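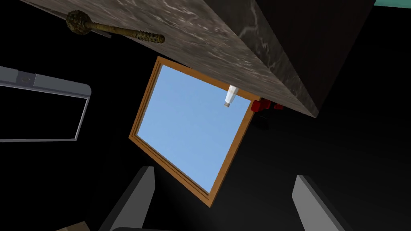
Marble slab and club, render

Wirkell Community > Hobby Games > Files and Backups > Naming and sorting a shared asset folder

3 replies · 2 shares

How do I clean up a shared art folder without breaking everything that points to it?

Thongchai Prasertsri
Monday, December 30, 2024

My cousin and I have been making a small adventure game called Flidalel in our spare time. It started as my project and then he joined, so the folder was laid out by one person for one person and now two people save into it. It has 2764 files in it and takes up 35 GB. A lot of that is old versions.

The naming is the worst part. We have things like stone_new, stone_new2, stone_final and stone_final_USE. Sometimes the one that says USE is not the one in the game. My cousin saves by date and I save by what the thing is, so there are two full sets of some props in two different places. Textures sit next to the models in some folders and in one big folder in others.

I tried renaming a few folders last weekend and about half the materials in the first level lost their textures. I put it back the way it was and everything came back, but now I am afraid to touch it.

What I want to know:

Is there a safe order to do this in, or do we just have to rename and then fix every link by hand?

How do you decide on a naming system when two people think differently?

Do we need real version control, or is a synced cloud folder enough for two people? Neither of us has used version control before. We are both on Windows. The scene files are saved from a modeling program and then exported to the engine, so there are two places where a link can break.

We would like to have this done before the end of January, when he goes back to school and has less time.

Share (2)

Makhubela

I have done this cleanup on two projects, once badly. The order matters more than the naming system, so I will start there.

Copy the whole folder to an external drive before anything else. Unplug the drive and put it in a drawer. Do not work from that copy and do not let a sync program see it. If you only do one thing on this list, do that one.

Next, agree on a day when both of you stop saving. If your cousin is still adding files while you move them, you will end up with a third set of props.

Then find out what the game uses. Most engines can give you a list of referenced assets, or at least show what depends on a given file. In your modeling program, look for a report of missing or linked external files. Run it on every scene and save the results as text. Anything that is in the folder but on none of the lists goes into a folder called _unused. Don't delete it yet. When I did this on my last project, only 158 textures were being used by anything.

Now you can rename, but move and rename inside the engine's own file browser wherever it has one, because it will usually update the links. That is probably what went wrong last weekend. If you rename in Windows Explorer, the engine has no way of knowing that the old file and the new one are the same thing.

For the source scenes, check whether paths are absolute or relative. An absolute path starts with a drive letter and will break on your cousin's computer no matter how tidy the folder is. Switch them all to relative first, save, close, open again and check that nothing is missing. After that, work through one prop at a time. It's slow, but you always know which step broke something.

On naming, I would go with what the thing is, then the variant, then the version:

prop_bench_long_v03
tex_bench_long_color_v03
tex_bench_long_rough_v03

All lowercase, no spaces, two digits for the version so they sort correctly. The word "final" is banned. Your cousin's dates are not lost, since the file system already keeps a modified date and he can sort by that. Write the rules in a text file at the top of the folder and keep it to one page.

Whether textures go beside the model or in one shared folder depends on how often they are reused. We did both: a texture used by one prop lives with that prop, and a texture used by more than one lives in _shared. When something in _shared has to change, make a new version and tell the other person — don't overwrite it.

Share (0)

Plultamero

Just use version control. A cloud folder is fine until you both open the same scene on the same evening, and then you get "conflicted copy" files, and those look a lot like your stone_final_USE problem.

Get one with large file support and file locking. Locking is the part you want, because scene files can't be merged the way text can. One person checks it out, the other sees that it's taken. There are programs with buttons, so you don't have to learn the command line.

Check the storage limit on whatever host you pick. 35 GB is more than a lot of free plans allow. Clean up first and upload after, or the old junk stays in the history forever and is a pain to remove.

Share (0)

Thongchai Prasertsri

Thank you both. I checked and every scene my cousin made has absolute paths to his D drive, and mine all go to C. That explains why he kept telling me his textures were missing on my computer and I kept telling him they weren't there to begin with.

We made the backup and it is in a drawer. We are doing the used and unused lists this week, one level each. He agreed to the naming as long as he can keep dates on his sketches, and those never go into the game, so I said fine.

We will look at version control after the folder is smaller. One more thing in case anyone knows: do the version numbers on the textures have to match the version number of the model? We have a few where the model is on v02 and the color texture is already on v05.

Share (0)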